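Why do robots need rules?

When you play football, there are rules. When you cross the road, there are rules also. Robots have rules too, and grown-ups write them down before the robot begins to work.

At our learning centre in Pamlow we teach a gripper named Rilimon to pick things up. A gripper is a kind of hand for a robot. It has no skin and it feels nothing by itself, so people must tell it how hard it may squeeze.

Rule one is: hold gently. A piece of fruit is a good thing for practice. If you squeeze it too much, you hurt it, and if you squeeze too little, it falls down.

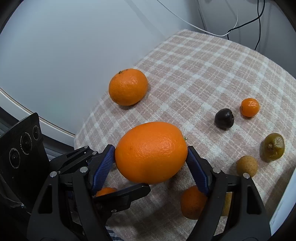

Rule two is: keep your own fingers away. The place where two moving parts come together is called a pinch point. A door has one too, near the hinges. You must never put your hand there while the gripper is moving, even if something has rolled away and you want to catch it.

Rule three is: know where the stop button is. On a big robot it is often red, and it must be easy to reach. In our room every child shows the teacher the button first, and only then we begin.

Rule four is: write down what happened. In June we made 53 tries with Rilimon and 49 went well. We wrote the other ones in the book also, because a mistake can teach us which rule is missing.

Try it at home! Take a spoon in each hand and lift a grape with them. Can you write 2 rules for your spoons?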